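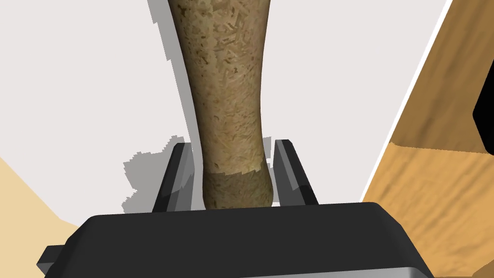
Why I'd Still Pay for the Practice Room

I put off trying Skilano for months, mostly because paying to train a gripper inside a simulated house sounded to me like buying a cookbook and never lighting the stove. Well, I've come around - mostly! It lets you bring those two fingers up around some awkward tapered thing again and again, and no crockery suffers for it. The shadows are blocky and the rooms a bit plain, and I find I don't mind one bit.

What I do mind is the price. Fourteen dollars a month is kind to a hobbyist, but the starter plan stops at six rooms, and my students want more than that by December. 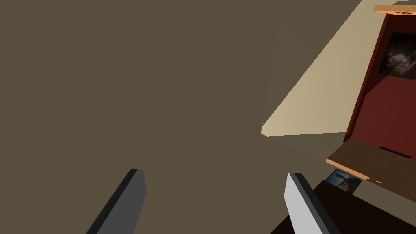 Comments

Jummai Omoregie
Six rooms was plenty for our club. I'd sooner they fixed the export tool, which has crashed on me all week.

Gilles Tanguy
Does the yearly plan lift the limit?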